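Hedeck Table Kit: README and data card

Hello, and thanks for downloading. I'm Nhi Nông, I put this set together and I wrote most of what follows late in the evening with a cup of tea, so if a bit of it wanders, bear with me. Last updated 11 Sep 2024.

What you're getting

Hedeck is the table-top kit that Clutard sells to teaching labs and small workshops: one arm, one two-finger gripper, a camera up at head height, and a software bundle called Ullov that does the recording and the playback. I had the kit on loan through July to see if it was worth the money, and this folder is everything I recorded while I was finding out (plus my opinions, which come free!).

There are 191 recordings in all. Of those, 148 are what I'd call clean, meaning the arm finished the job it was given and the log has no gaps. The rest are in the folder called rough. Please don't throw them away. If you're thinking of buying the kit, the rough ones will tell you far more than the clean ones will.

Folders

clean/ – finished tasks, one folder per recording
rough/ – dropped things, stalls, gaps in the log, me pressing stop
notes/ – my own notes as plain text, typos included
settings/ – the Ullov settings files, one per task
CHANGES.txt – what I've fixed since the first upload

Each recording folder has a video, a joint log and a small text file with the task name and the result. The joint log is a plain CSV and opens in any spreadsheet. Times are in seconds from the start of the recording.

The tasks

I kept to 3 tasks, all with everyday odds and ends, because I wanted to know how the kit copes with stuff you'd find in a kitchen drawer and I was a bit tired of coloured blocks.

paper_to_tray: pick up a crumpled ball of paper and put it in a foil tray.
tray_shift: move the foil tray sideways without tipping it.
clear_all: put everything on the table into the bin beside it.

I thought paper_to_tray would be the easy one and I was half right. The paper squashes when the fingers close, so if you set the grip by width you end up holding it by a whisker. Set it by force and leave the width alone, and it's lovely. The settings file for this is paper_soft.cfg, and I'd start from that one whatever you're picking up.

Foil is another matter. Those cheap disposable trays bend if you so much as look at them, and a bent rim gives the fingers a different edge to find every time. I used the same trays over and over on purpose. If you want neat, identical trays in every recording, this isn't the set for you, sorry.

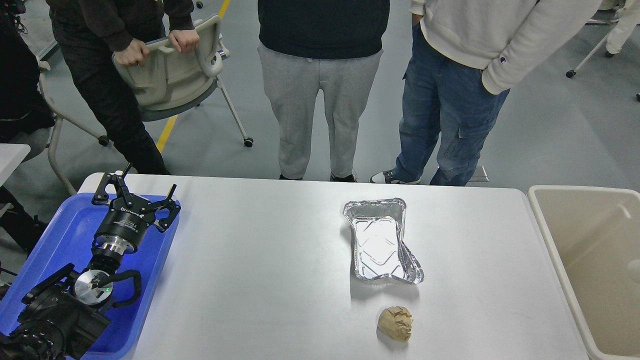

Misaki Ishida wrote back after trying the first upload that the foil recordings were the only ones she'd bothered to keep, that her own arm had failed on every bent rim until she slowed the last stretch of the approach right down, and that she wished I'd put the approach speed in the text file so she didn't have to dig it out of the joint log.

Fair point, and it's in there now! Look for the line that starts approach_speed. I went back and added it to all the tray_shift and clear_all folders. I also tried her slower approach for myself and it does help with foil, though it makes clear_all feel like watching paint dry.

What I think of the kit

The arm is good. It's smooth, it goes back to where you told it to go, and I never had to fight it. The gripper took me longer to like. The fingers open nice and wide, but they're chunky, and getting them under anything flat takes patience. I ended up coming at the trays from above, one finger inside the rim and one outside, and that worked much better than trying to pinch from the side.

Ullov is where I got cross. Recording is one click, great. Playback is one click, also great. But if you rename a task halfway through a session, it quietly starts a new log and leaves the old one open, and that's where a good few of my gaps came from. Name your task first and then leave it be.

Support was quick. I wrote to Clutard twice and had a proper answer both times, once with a patched file attached. Full marks there.

Setting it up yourself

Leave plenty of room at the end of the table where the arm lives. Keep the bin within easy reach but not touching the table, or you'll hear about it every time the elbow swings round. Do the camera check again after lunch, even if you're sure you didn't knock anything.

Ullov defaults to a grip force of 200 on its own scale. That's far too high for paper and foil! Bring it down before your first run.

If you're moving over from the older Aidoo arm, the joint order in the log is different. There's a little table of which is which in notes/joint_order.txt.

Known problems

Some videos in rough/ start a moment after the joint log does. I haven't lined them up.
The result line in a handful of tray_shift folders says "ok" where I'd now say "just about".
People walk and stand near the table in plenty of the videos, so if your software needs a plain background, mask it first.

Using it

Use it for whatever you like, change it, pass it on. A mention would be nice. If you find a folder where the result and the video don't agree, please send me the folder name and I'll fix it in the next upload.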